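We use cookies to keep this site working and to see which pages get read. Accept all | Manage choices

Flurkach Reuse Store: progress report to the Iler Fund
April 2025

Sorry this is shorter than last time, the lease paperwork has eaten the month. Main points first, detail after.

Open and trading. Rent paid up to the end of October. Second bay now in use for furniture, first bay back to being kitchenware, books and bedding as per the original plan. Van passed its MOT at the second go (front tyres, one brake pipe).

Sales. 2906 items out of the door since the last report, most of them small stuff, crockery and paperbacks. Furniture is a much smaller share of the count but brings in nearly half the money. Tables go quickest. Wardrobes hardly move, people can't get them up the stairs, and we've stopped taking the big ones unless they come apart.

Referrals. 44 households furnished through the voucher scheme. Target was 40ish in the first draft of the bid, then we agreed to leave it open, so I don't know which you want me to measure against. Please say. Most came via the housing office, a few from the school, and we had a run of them after the Baxter Street flats were handed over in one go with no carpets and no cookers. That was a hard fortnight. We ran out of single beds and bought in six, reciept attached, hope that falls under "urgent stock".

Repairs bench. Going well, better than I expected. Over 25 people have done the basic course (gluing, sanding, drawer runners, safe use of the small saw). Ten of them carried on to the second part. Two have since found work, one with Flirkar on their fitting team, one at a joiner's. The evening slot is full, the morning one isn't, will try an afternoon instead.

Wood with shelves and drawers is what sells on from the bench. Dressers, hutches, bedside things. We clean, fix what's loose, wax if it needs it and leave the rest alone. Pricing is still a sore point, see below.
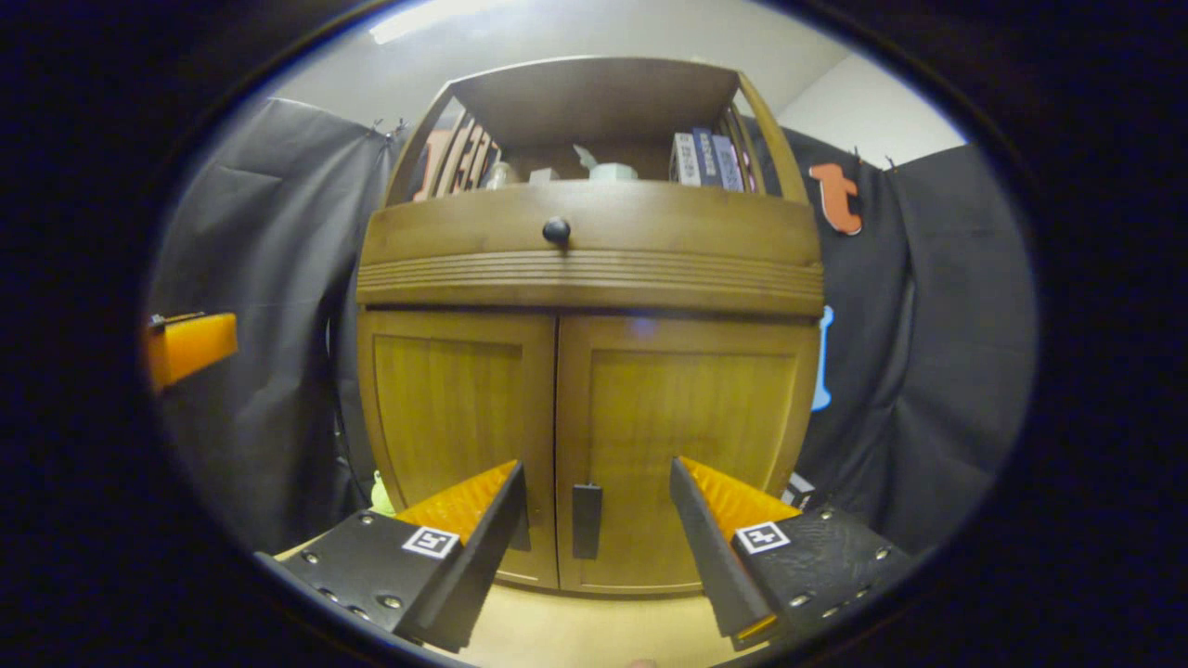

Jytte Skov wrote in after her visit that our prices on the better pieces are too low, and that dealers will clear us out by ten in the morning if we carry on like it. She'd rather we held the nicer things back for voucher households for a week before they go on general sale. I agree with the second part. On the first I'm less sure, put the prices up and the regulars stop coming in. Trying the one week hold from next month, will report back.

Problems. Damp in the back corner of bay two, landlord told twice, nothing yet. Card reader drops out when it rains, no idea why. Storage is tight and we turned down three house clearances becuase of it.

Money. Spend is in line apart from van (over) and training materials (under). I'd like to move the underspend across to cover the van, if you're happy. Need a yes in writing.

Next: damp sorted, afternoon course started, shelving up in bay one, new voucher forms with the phone number right this time.

Full figures in the spreadsheet, second tab. First tab is old, ignore it.

Jayanthi Pisharody
Flurkach Reuse Store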